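The Thursday the Arm Sulked

By the time Gervásio Bittencourt got his coat off, the cell had been stopped for over 50 minutes and someone had left half a butter tart on the guard rail, so he knew Apostolos Moschos had been there thinking.

"It won't let go," said Apostolos, who was crouched by the light curtain with his glasses pushed up into what remained of his hair. "Fault 403. I've cleared it three times, and every time it comes back like a cat you've put out."

Gervásio had worked at Birotau for 12 years, most of them in the old creamery building where the heating knocked and the loading door had to be persuaded with a shoulder. They took in tired office computers by the skid, from schools and insurance brokers and once an entire curling club, and stripped them for whatever could have another life. Processors were the fussy bit. You could teach a machine to pull a memory module in an afternoon, but a processor wanted coaxing, and the first winter they had bent enough pins to fill a jam jar, which Apostolos kept on the windowsill beside the geranium as a kind of penance.

The arm had come to them second-hand from a firm called Viltudent that used to polish dentures with it (you would not believe how clean it was, inside and out), and Lacerda had written the new grip program before she moved away to Stultholm to be nearer her sister. It was a lovely piece of work, that program. It closed the fingers softly, felt for resistance, and waited for the wrist to report back before it did anything so rash as lift. Only now the wrist had reported something it didn't care for, and the whole arm had stopped where it was with its fingers on the chip, and there it stayed.

"What's the force reading?" Gervásio asked.

"Depends when you look. Zero. Then 400. Then zero again." Apostolos got up in stages, one hand on the fence. "Four hundred newtons, on that! It'd be through the floor and into the parking lot."
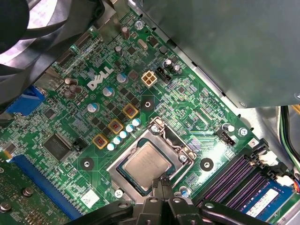

"Well, it isn't pushing that hard, or we'd have heard it," Gervásio said, and he went round to the panel and hung his padlock on the disconnect, and held out his palm until Apostolos sighed and hung his own beside it. They'd had words about this in September. Apostolos had reached in past the curtain to free a snagged ribbon cable, just for a second, he'd said, with the program only paused, and the arm had woken up and taken the button off his cuff as neatly as a tailor. He had laughed all through lunch and then gone very quiet at about three o'clock, and the next morning he'd brought in two padlocks, one red and one green, and never spoken of it again.

With the power off and the brakes holding, they opened the cell gate and went in together. It was strange to stand so near the thing when it couldn't move. Gervásio always felt he ought to say good morning.

He put the flashlight between his teeth and followed the sensor lead back from the wrist, an inch at a time, the way his mother used to go down a hem looking for the dropped stitch. Past the first clip, fine. Past the second, fine. At the elbow, where the cable had been bending and unbending every working day since the denture years, he pinched it and felt it give, soft as cooked spaghetti.

"Ah," he said, around the flashlight.

"Broken?"

"Broken inside. The jacket's whole. It's been telling the poor thing a load of nonsense whenever it straightens up."

Apostolos leaned in to feel it too, and shook his head, and for a while neither of them said much. There was a spare in the stores, or there had been before the big tidy, and somebody would have to phone Lacerda and ask whether the zero needed setting again afterward, and she would keep them on the line for an hour with news of her sister's hip.

"So it was right to stop," Apostolos said finally.

"It got a reading it couldn't make sense of, and it stopped. I'd say that's right."

Apostolos looked at the place on his cuff where he had sewn on a button that didn't match. Then he went off to look for the spare, taking the green key with him, and on his way past the rail he picked up the rest of the tart.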